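Reading time: 2 minutes
Last updated: 15 December 2018

The rulebook at Sindale started as one sheet of paper taped to a door. It now runs to 47 pages, and new operators have to read all of it before they touch a gripper.

Sindale is a shared workshop where people teach machines to handle clothes. An operator holds a gripper in each hand and folds shirts, shorts or towels at a table. The recordings go to Ondix, which uses them to train its folding arms. The work is simple to describe and easy to do badly.

Most of the early rules were about safety. Robot cells have had standards for decades, with fences, stop buttons and marked floors. Work done by hand with robot tools falls between those standards and ordinary office rules. The workshop had to decide for itself which parts to borrow. It kept the striped tape on anything a person could walk into. It kept the rule that a cell has one person in charge at a time. It dropped the hard hats after a week.

The second set of rules came from bad data. In its first months the workshop threw out 253 recordings, mostly for reasons that had nothing to do with folding. Sleeves covered the grippers. Operators reached in with a spare finger to fix a corner. Some began before the garment was flat, and others stopped with one leg still hanging over the table.

The present rules on garments fill a full chapter. Lay the item flat, with the waistband away from you. Leave small wrinkles alone, because clothes in a real home have them. Pull drawstrings clear of the waistband and leave them untied. Start with the jaws open and facing each other. Do not touch the cloth with bare fingers once recording has begun. 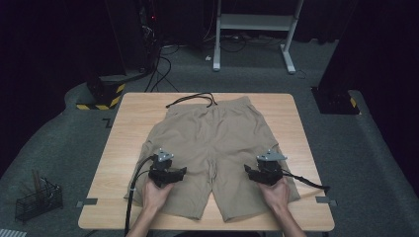 Cables get a chapter of their own, and it is the one operators argue about most. Zadine, which wrote the first draft, wanted every cord clipped to the table. Operators said that pulled at their wrists on long folds. The compromise allows a cord to hang off the near side as long as it has slack and stays away from the feet.

Breaks are fixed at 2 per shift. A test site run by Mösli tried leaving them up to the operator and found that people skipped them. The last 108 recordings of a long shift there were sloppier than the rest, and the site went back to a timer.

The next edition will cover socks.

Contact | Copyright 2018 | Back to top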